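Lab visit: Diltum, 2023-03-07

I'd been looking forward to this one for weeks! Diltum trains robot arms from demonstrations people give with a hand-held gripper, and Lourenço Patrício let me try it myself.

The tool was lighter than I expected - white housing, pale pointed finger, a square black-and-white marker on the side so software can work out where it is. My first tries at the cup task were clumsy, but by the fourth I had stopped thinking about my wrist.

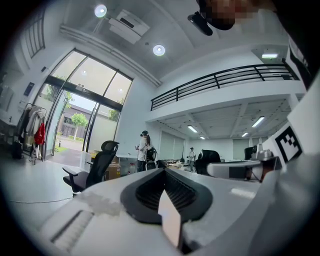 What the results look like

Lourenço's team trained one policy on 1,000 demonstrations and another on 3,000, then ran both on 17 cups neither had met. The bigger set won, but the gap was small. Mixing in more rooms helped far more, and I loved seeing those plots.

They plan to repeat it in July at Stuvell with 4 new tasks. I've already asked to come back.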